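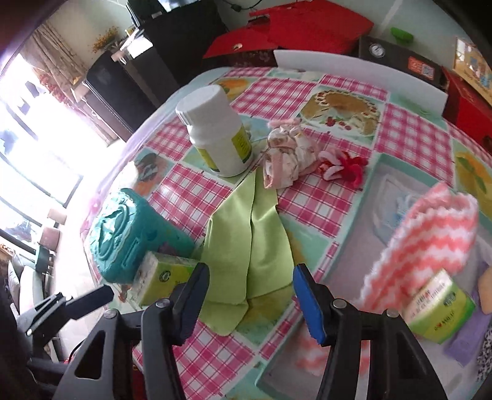 So the grippers are finally at the point where I can sit down at the table and just pick stuff up with them, which after 11 weeks of filing, gluing and swearing feels like a vacation. For anyone new, this is the hand-held pair I've been calling Skudness. Two arms per tool, one finger pad on each, and my own hand doing the work a motor might do someday.

I started over on the linkages back in September. The old ones had 2 mm of slop at the tip and you could feel every bit of it. The new ones pivot on proper pins, and I reamed the holes by hand instead of trusting the drill press at Workneh (sorry, Workneh, I love you but your spindle wobbles). Then I did the pads over again. The first set was smooth and shiny and let go of anything softer than a bottle cap. Letay Nigatu talked me into ribs, and she was right, and she has been very gracious about it, mostly.

Cloth is my big thing now. Hard objects got boring fast - a bottle is where you left it and it stays the same shape. Anything fluffy squashes down to nothing between the pads and you have to guess how much you really have hold of. I've been going for a small pinch near a fold and lifting slowly. Grabbing a huge mouthful looks more impressive but I keep dragging the tray along with it! 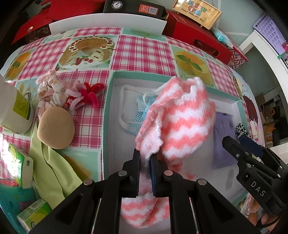
Pinching the stripy one over the tray. Lots of fluff, very little grip area.

Still on my list: the squeeze is too stiff for long sessions. My thumb is done after six or seven lifts. Bouchra El Fassi thinks a softer return spring would fix it and she's mailing me a few to try. I also want the pads to come off without taking the whole arm apart, so I'm drawing up a little slide-in holder.

If you've got a favorite spring supplier that sells in small bags, leave me a comment. I do not need another box of 1509 of anything.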